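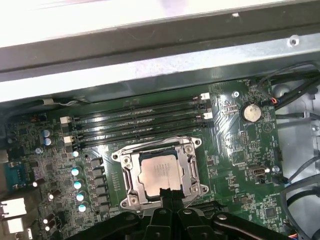
칼만 도보스 강의록 전 2권으로 나온다… 후르눔 대학, 원고 1,471장 정리 마쳐

읽는 시간 5분
인쇄하기 | 이메일로 보내기

후르눔 대학 철학과는 철학자 칼만 도보스(Kálmán Dobos)가 남긴 강의 원고의 정리 작업을 마치고, 이를 두 권짜리 강의록으로 펴낸다고 밝혔다. 첫 권은 오는 11월 툰돈 출판사에서 나온다. 둘째 권의 출간 시기는 아직 정해지지 않았다.

강의록에는 도보스가 후르눔 대학에서 진행한 강의 62회분이 실린다. 대상이 된 원고는 모두 1,471장이다. 대부분 손으로 썼고, 후반부 일부만 타자기로 친 것이다. 도보스는 생전에 단행본을 한 권밖에 내지 않았고, 시간 의식과 기억에 관한 그의 생각은 주로 수강생들의 필기를 통해 전해져 왔다.

편집 책임은 델핀 마르케티(Delphine Marchetti) 교수가 맡았다. 원고 판독은 아나스 파라(Anas Farah) 연구원과 탈라 슈불(Tala Shboul) 연구원이 나누어 했다. 작업에는 5년이 걸렸다. 비용은 포코 재단의 인문학 기초자료 지원금과 대학 예산으로 충당했다.

첫 권에는 '지각과 기다림'이라는 제목으로 묶인 전반기 강의가 들어간다. 도보스는 이 강의에서 음악을 듣는 사람이 다음 음을 예상하는 방식과, 약속 장소에서 누군가를 기다리는 사람이 시간을 겪는 방식을 비교했다. 그는 두 경우를 모두 '예상'이라고 부르는 관행에 반대했다. 선율의 다음 음은 지금 들리는 음에 이미 속해 있지만, 기다리는 상대는 아직 오지 않은 사람으로서 따로 떠올려진다는 것이 그의 주장이었다.

둘째 권에는 후반기 강의와 세미나 기록이 실린다. 주제는 기억, 증언, 그리고 타인의 과거를 이해하는 문제다. 마르케티 교수는 후반기 원고가 전반기보다 훨씬 읽기 어려웠다고 말했다. 도보스가 같은 종이를 여러 해에 걸쳐 다시 쓰면서 여백에 새 문장을 적어 넣었고, 앞서 쓴 내용을 지우지 않은 채 다른 결론을 덧붙인 곳이 많았다고 한다.

"한 쪽 안에 서로 다른 시기의 글이 세 겹으로 들어 있는 경우가 있습니다. 어느 것을 본문으로 삼을지 정해야 했는데, 우리는 마지막으로 강의에 쓰인 형태를 본문에 두고 나머지는 쪽 아래에 실었습니다." 마르케티 교수의 설명이다.

이 편집 원칙을 두고는 이견도 있었다. 파라 연구원은 처음에 가장 이른 형태를 본문으로 삼자고 제안했다. 도보스의 유일한 단행본이 초기 강의를 바탕으로 쓰였으므로, 이른 원고를 앞세워야 책과 강의의 관계가 드러난다는 이유였다. 논의 끝에 본문은 마지막 형태로 통일하되, 단행본과 겹치는 강의에 한해 초기 형태 전문을 부록으로 넣기로 했다. 부록은 첫 권 뒤에 붙는다.

원고의 순서를 정하는 일도 간단하지 않았다. 도보스는 원고에 쪽 번호를 거의 매기지 않았고, 강의 제목도 해마다 바꿨다. 슈불 연구원은 학과에 남아 있는 강의 시간표와 수강생 필기 공책을 대조해 순서를 맞췄다고 밝혔다. 끝내 자리를 찾지 못한 낱장은 둘째 권 끝에 '미배열 단편'으로 따로 모은다.

슈불 연구원은 필기 공책이 원고와 다른 경우도 적지 않았다고 전했다. 도보스는 강의실에서 원고에 없는 예를 자주 들었다. 기차 안에서 옆자리 사람의 신문을 훔쳐 읽는 경우, 어릴 때 살던 집의 계단 수를 몸이 기억하는 경우 등이 공책에만 남아 있다. 편집진은 이런 내용을 본문에 넣지 않고 주석에서 출처를 밝혀 소개했다.

용어 문제도 남아 있다. 도보스는 헝가리어로 생각하고 독일어로 강의했으며, 메모에는 프랑스어를 섞어 썼다. 핵심 개념으로 꼽히는 '머무는 현재'만 해도 원고에 네 가지 표현으로 나타난다. 강의록은 원고의 표현을 그대로 두고, 권말에 용어 대조표를 싣는다.

영어 번역은 곽팍헤이(Pak-hei Kwan) 씨가 준비하고 있다. 곽 씨는 도보스의 단행본을 먼저 영어로 옮긴 바 있다. 그는 이번 강의록을 읽으면서 예전 번역에서 고쳐야 할 곳을 여럿 찾았다고 말했다. "책에서는 '남아 있다'와 '붙들려 있다'가 거의 같은 말처럼 보였습니다. 강의에서는 둘을 분명히 나눕니다. 앞의 것은 저절로 되는 일이고, 뒤의 것은 누군가 애를 써야 되는 일입니다. 제 번역은 그 차이를 놓쳤습니다."

곽 씨는 단행본 번역의 개정판을 강의록 번역과 함께 낼 계획이다. 번역본을 낼 출판사는 협의 중이다. 한국어판 계획은 현재 없다.

도보스는 학계의 중심에 있던 인물은 아니다. 학술대회에 거의 나가지 않았고, 논문도 지역 학술지에만 발표했다. 그럼에도 그의 강의를 들은 제자들이 여러 대학에서 가르치면서 이름이 알려졌다. 특히 증언의 신뢰를 다루는 연구자들 사이에서 후기 세미나의 필기 사본이 오래 돌았다. 사본마다 내용이 달라 인용할 때 혼란이 있었고, 이번 출간을 계기로 인용 기준이 생길 것으로 보인다.

다만 강의록이 모든 물음에 답을 주지는 않는다. 도보스가 후기에 초기 입장을 버렸는지, 아니면 넓혔는지를 두고 제자들 사이에서도 해석이 갈린다. 마르케티 교수는 서문에서 이 문제에 대한 판단을 내리지 않았다. 파라 연구원은 별도 논문에서 두 시기가 이어진다는 쪽에 무게를 두었고, 슈불 연구원은 기억에 관한 세미나에서 분명한 단절이 보인다는 입장이다.

출간에 맞춰 아루다 칼리지에서는 공개 토론회가 열린다. 오전에는 편집진이 판독 과정과 편집 원칙을 발표하고, 오후 2시부터는 '선율과 기다림'을 주제로 한 강독이 이어진다. 강독에서는 첫 권에 실린 강의 가운데 한 편을 참가자들이 함께 읽는다. 읽을 글은 사전 신청자에게 미리 보내 준다. 토론회는 영어와 독일어로 진행되며 참가비는 없다.

원고 원본은 후르눔 대학 도서관 특수자료실에 보관된다. 연구 목적의 열람은 지금도 가능하지만, 종이 상태가 나쁜 후반기 세미나 원고는 복사본으로만 볼 수 있다. 열람을 원하는 사람은 자료실에 신청서를 내야 한다. 유족이 보관 중인 편지는 이번 정리 대상에 포함되지 않았으며, 공개 여부도 정해지지 않았다.

툰돈 출판사는 첫 권을 양장본으로 먼저 내고 보급판은 둘째 권이 나온 뒤에 낼 예정이라고 밝혔다. 전자책은 도서관용으로만 공급한다. 색인은 두 권을 합쳐 둘째 권에 싣고, 첫 권에는 인명 색인만 들어간다.

인쇄하기 | 이메일로 보내기

관련 기사
- 포코 재단, 인문학 기초자료 지원 신청 접수 시작
- 아루다 칼리지 철학 강독 모임, 봄 학기 주제는 '약속'
- 증언을 믿는다는 것: 후르눔 대학 대학원생 발표회
- 툰돈 출판사, 절판 철학서 재출간 목록 공개
- [서평] 번역자가 다시 읽은 도보스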